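Progress report to the Uvura fund
Home assistance work in simulation, period ending February
Prepared by the Madetti project team

Thank you, first of all, for your patience with this one. We know we promised a short report this time and a happy one, and what follows is longer than we meant it to be and more of a mixed bag. We had a fault in the winter runs, we stopped work on account of it, and we would much prefer that you hear the whole story from us now than come across it in a table next year.

You will remember that the goal for this period was for our household robot to do simple microwave jobs in a simulated kitchen: open the door, put something in or take something out, close the door, and leave every other appliance alone. That last part matters a great deal to us, as the kitchen we use has a gas cooktop and an oven very near the microwave. The controls that count are marked in red, and the software we call Gape keeps track of where each mark is and whether the arm is allowed anywhere near it.
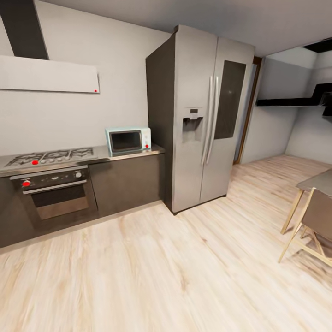
The simulated kitchen used for the winter runs, with red marks on the hood, cooktop, oven and microwave.

We planned 747 runs and finished 500 of them before we called a halt. Up to that point things had been going along very nicely, and several of us had started talking about harder jobs for the spring (unwisely, perhaps!). Then one of us was going through the logs late in the afternoon and saw that the distance between the wrist and the oven knob had dropped to almost nothing in a run that had been scored as a success. The job in that run was only to shut the microwave door. We went back through everything with a stricter check and found 42 runs in which the arm had gone into the space we keep closed off in front of the cooktop and oven. In 3 of those it turned a cooktop knob.

No real stove was involved and no person was anywhere near it, but we are treating it exactly as we would treat the same thing in somebody's home. A robot that lights a burner on its way to close a door is not one we could put in front of a family, and we want to say so plainly.

The cause took us most of two weeks to pin down. When the microwave door is open it sticks out into the room, and the arm has to reach past it or come at it from the side. Gape was working out the closed-off space once, at the start of each run, with the door shut. As soon as the door swung, the planner looked for a way around it, and the easiest way around was to the left, over the front of the stove. The safety check was still using the old layout and saw nothing wrong.

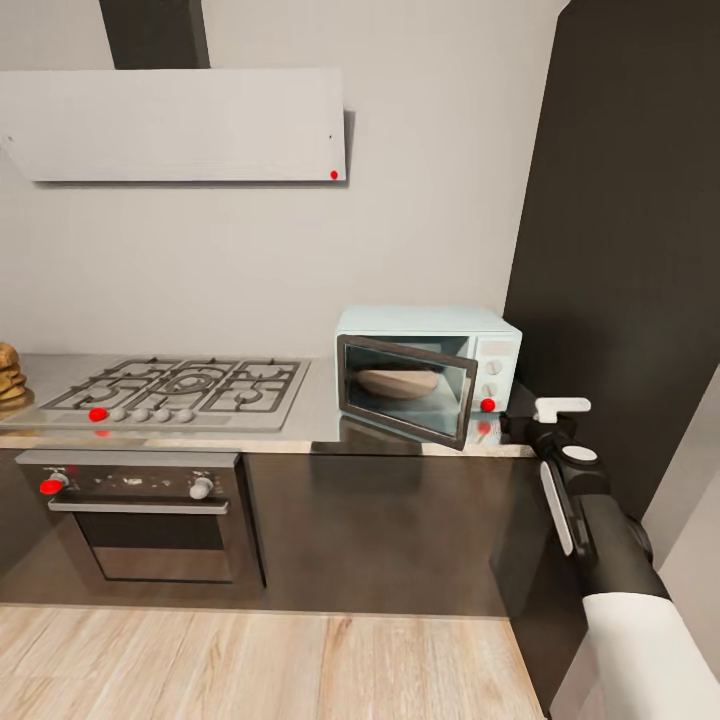 On our last call, the reviewer from Giseck asked why a run could be marked a success at all if the arm had been somewhere it shouldn't, and whether the score had ever looked at anything besides the door. It was a fair question and the answer was no, it hadn't. The score looked at the end of the run only. The reviewer also asked that we keep the old scores next to the new ones, so that you can see how much the earlier figures flattered us, and we have agreed to do that in the yearly report.

So we have changed two things. The closed-off space is now worked out again every time a door or drawer moves, and any run that enters it is stopped on the spot and marked as failed, however well the job itself was going. We also slowed the arm down near the cooktop. Runs take longer now – we are still measuring how much longer – and we would ask you to expect lower success figures for a while.
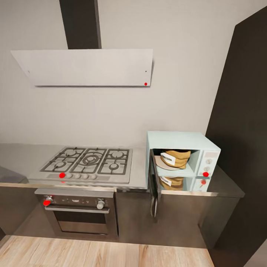 There is a second problem that we are still working on, and it has to do with how the kitchen is drawn and read back. Our picture checks are meant to agree with what Gape believes about the room, and sometimes they don't. The worst of these cases show part of the microwave a second time, lower down, with another bag of food in it and another red mark at its side. A person sees at once that something is off, but Gape takes every red mark seriously, and a mark in the wrong place could send the arm toward a control that doesn't exist. For now we throw out any run where the marks don't match the list of appliances. We think the trouble is in the drawing step and we hope to have it settled before we start again, although we have been wrong about that sort of thing before.

As for the budget, the pause has cost us staff time and very little else, and we are not asking for more money. We would like to move the end of this stage back by one month. The remaining 247 runs will be done with the new checks in place, and the 500 finished ones will be scored again under the stricter rule. If you would like to go through the 42 with us on a call, we would be very glad to set aside a morning for it.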